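Disia Gallery: Grasp Planning in Simulation

Gallery home | Notes | Bench tests | Contact

This page goes with the write-up on Disia, the grasp planner we have been running against our own test set at the Fetville lab. The write-up has the tables. People kept asking what the work looks like day to day, so this is a gallery with more text than a gallery should have, and it is mostly complaints.

A word on where we stand. Disia arrives with a claim that it will plan a grasp on household objects it has never seen, from a wrist view alone, with no tuning. We have been offered that claim before by other packages, and we have a shelf of configuration files to show for it. So we started from the position that the planner does well on the objects its authors liked and poorly on the ones they left out. After 735 trials we have softened on two points and hardened on the rest.

All of the trials on this page were run in simulation. Please keep that in mind before quoting anything here as evidence about a real kitchen. Contact in a simulator is a set of choices somebody made about friction and stiffness, and a planner can get very good at those choices without getting any better at picking things up.

What we ran

The stack is plain. Disia proposes grasps, Griltico turns the chosen one into an arm path, and a thin script of ours logs the wrist view, the proposal list and the joint states at every step. Griltico was already in the building and we know its moods. We did not let either package see the object models, although we had to turn that off in 2 separate places, and the second one is not in the manual.

Each trial gets a fresh object pose, a fresh light setting and a time limit. If the arm is still thinking when the limit runs out, that is a fail. The Disia people would rather we counted it as "no answer," and we understand why they would.

We scored a lift as good only if the object was still held after the arm had moved it and stopped. A planner that gets full marks for touching something is being graded by its friends.

What the scores hide

The headline success rate is decent and we don't trust it. Small boxes make up a big share of the standard set, and nearly anything can grasp a small box. Take those out and the rate drops enough that we ran the whole batch again to make sure the script was right. It was.

The first 500 trials used the set as shipped. The rest used the Võ set, our in-house collection of awkward shapes: round bodies, wide mouths, dark finishes, things with no flat side to grab. If you only read one column in the write-up, read that one.

Dark objects deserve their own complaint. The perception half of Disia builds its idea of a shape from shading and edges in the wrist view, and when there is very little shading to read it fills in the gap with confidence. We would prefer it filled in the gap with a warning. The score attached to each proposal barely moves between a well-lit mug and something close to black, so the number is telling you about the planner's mood and very little about the object.

Then there is the gripper itself. At close range the hand takes up a good part of its own view. Disia masks it out using the joint states, and the mask is fine until there is any lag between the picture and the joints, at which point a slice of finger becomes part of the object. We found 13 trials where the planned contact point was on the robot. All of them had high scores.

The close approach

Most of what we argue about happens in the last stretch before contact, with a round body in front of the fingers and something upright nearby to avoid. The view below is of that kind, from the Võ set.

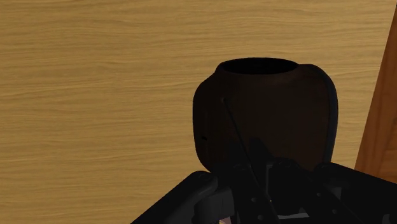 Wrist view, simulated: a dark, wide-mouthed pot with the gripper fingers low on either side. The wooden panel at right is the sort of neighbor the path planner has to respect.

A few things to think about with shapes like this one. The rim is the easy target for a person, who would hook a finger over the edge and be done. Disia's proposals for round pots cluster on the body, at the widest part, where a parallel squeeze has the least to hold on to. You can push it toward the rim with a weight in the settings file, but then it starts trying for the rims of things that don't have one.

Griltico did better than we expected near upright obstacles. That is one of the two points we softened on. It backs off, tries the other side and usually gets there inside the time limit. The other point is logging. Disia's logs are complete and readable, and they line up with ours to the step. Credit where it is due, that saved us a week.

What would change our minds

Scores that fall when the picture gets worse. A mask that knows how old its joint states are. Results listed by shape, with the boxes in their own row so readers can skip it. None of this is exotic, and we have sent the same list to the developers along with the failed trials.

We would also like to see the same objects on a real bench before anyone puts the word "solved" in a title. Our own bench runs are due to start in August, with the same scoring rule and the same time limit. The Võ set goes first.

Using this page

The picture may be reused with a link back to the Disia write-up. Please don't crop out the caption, as the word "simulated" has a way of going missing. Trial logs and the scoring script are on the Notes page. If you rerun the batch and get a better number than ours, send the settings file with it.

Back to gallery home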